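Workshop notebook, Climham room
January, started 8:40

Subject: small waste and the round bins

I write this entry mostly for the colleagues who come after me in the Climham room, and a little for myself, so that I do not forget what we decided. The question is the small waste: paper, used cloths, empty packages. The big waste goes to the yard and has its own page (see the Bratell page).
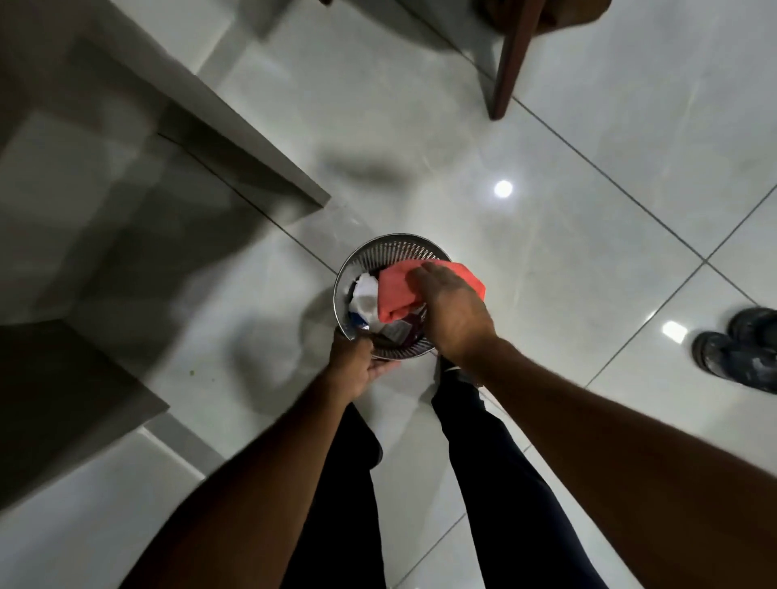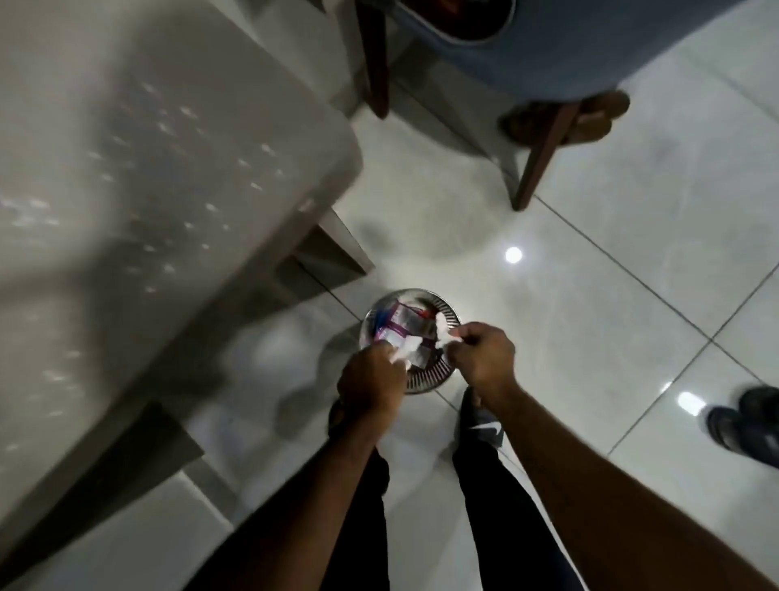
State of things in the morning

The round bins are the steel ones with the small openings in the wall. I like them. They are easy to wash, they do not take a smell, and a chair leg does not break them. The weak point is the volume. One cloth which is not folded takes the place of many sheets of paper, and a cardboard package standing on its corner keeps a lot of air under it.

I weighed one bin load on the bench scale, after I put everything in a bag. The load was 923 g. I then emptied the bag on a sheet and sorted it again by hand: cloths to one side, paper and cardboard to the other. The cloths alone were 686 g. So the cloths are most of the weight, and I had expected the opposite, because when I look at a full bin I notice mainly the white paper.

I should say that one load is not a statistic. I will repeat it next month if the scale is free.

What I tried

First, pressing. With a flat hand on the cloth the contents go down a good part, but the cloth comes up again after I take the hand away. If the cloth is at the bottom and the paper is over it, the cloth works like a spring and the paper comes over the rim. If the paper is at the bottom and the cloth is on it, it stays better. I would not press when I do not know what is under the cloth. A blade or a broken piece of plastic is not seen from above.

Second, tearing. Large sheets of packing paper I tore to pieces before I let them go. It takes more time than crumpling, and the pieces lie flatter. For one sheet it is not worth the work. For a delivery with a lot of filling paper it is worth it. Do the tearing low over the bin, otherwise the small bits go on the tiles and under the table, and the tiles are so shiny that each bit shows.

Third, opening the packages flat. This one gave the best result of all. A package which is opened on the glued side and laid against the wall of the bin takes almost no room. I used my fingers only, no knife. Some packages have a window of plastic film, and the film must come off before the cardboard goes to the paper sack.

Order of filling, as I propose it

1. Flat cardboard first, standing along the wall.
2. Torn paper in the middle.
3. Cloths last, on top, and only the ones which are really finished. Cloths that can be washed go to the hook by the sink.
4. Stop when the contents reach the rim. Do not build a hill.

Cloths with solvent do not go in these bins at all. They go in the closed can with the foot pedal. I know that this is written on the door already, but I write it again.

About the liners

The liners on the shelf are the Trisesik ones, the medium size. They are a little too wide for the round bins, so the edge makes a thick fold outside and it slips when one presses. I tried with a rubber band under the rim and it holds. Without a liner the bin works also for dry things, but small bits catch in the openings and then I must go around with a brush. I did it this morning, and it was not a pleasant ten minutes.

The order number for the liners is 1754 in our own list, in case somebody looks for it. Please do not order the large size again. We still have the box from last time and it fits nothing in the room.

Position of the bins

There are 3 round bins for the room now. I would like that one stays near the grey table, beside the leg, where the unpacking happens. When it stands farther away, the paper is put on the table top "for the moment" and stays there until evening. The second is by the sink. For the third I have no good place yet. Next to the door it is kicked by everyone who enters with full arms. I put it under the window bench for a trial.

After the bin is moved, look at the floor under it. I found a grey ring from the steel foot on one tile. It came off with warm water and a little soap, and I dried it with paper. The grout line is still darker at this place. I will try a soft toothbrush.

Open points

- Ask at Tsolakis if they make a lid for this diameter. A lid would help by the sink, where the wet paper is.
- Find narrower liners, or decide that we live with the rubber band.
- Weigh a second load, with the flat cardboard method from the start, to compare.
- A label for the paper sack. The present label fell off and is somewhere behind the cabinet.

16:10, added later: the bin under the window bench was still empty at the end of the afternoon. I think it is too hidden there. Tomorrow it goes between the shelf and the cabinet.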